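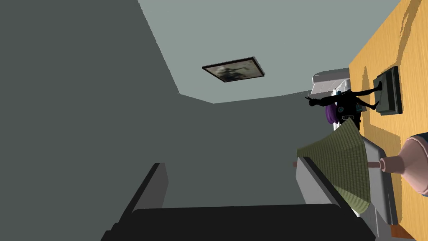 Figure 1. Grey walls meeting a paler ceiling, computer rendering.

Week 8: Does wall colour change how people feel?
Interior Environments, Belwood campus

You have all read that blue calms, red excites and green helps you think. Paint companies say it, and so do plenty of design textbooks. Today's notes are about how little of it holds up once you ask who was tested, in what room, and for how long.

Start with the Tromness study, the one on your reading list. It surveyed 592 office workers and reported that those in grey rooms felt "less energetic". Before you put that in an essay, look at the method section. The workers weren't assigned to rooms. The grey offices were on the lower floors, with smaller windows, and were mostly used by the billing department. Colour, daylight and type of work all changed together, and the authors credit the colour.

The Wavville survey is bigger (2,013 replies) and I trust it less. People were asked at home which colour they found relaxing. That tells you what people believe about colour. It doesn't tell you what happens to them after a month in a painted room.

Baudry did better. There, 172 students were split at random between two classrooms, one repainted grey and one left cream, with the same teacher and the same timetable. Mood scores differed slightly in the first week. By the end of September the gap had closed. The usual reading is that people get used to a wall. It could also be that the first-week gap was noise, and the paper gives us no way to tell.

A few terms you'll need:

Hue: what most people mean by colour (red, blue and so on).
Value: how light or dark it is.
Saturation: how strong or washed out it is.

Most popular claims mention hue only. A pale blue and a navy have very different values, so "blue is calming" is hardly a claim at all until someone says which blue. Lighting shifts all of this again, and few of the papers report the bulbs.

For the tutorial
Bring one colour claim from a magazine, store brochure or website. Find the source it cites, if it cites one. Write half a page on whether the source supports the claim. "The website says studies show" won't get marks.

Reading: Baudry paper, method and results only. Skip the discussion section, which goes well past the data.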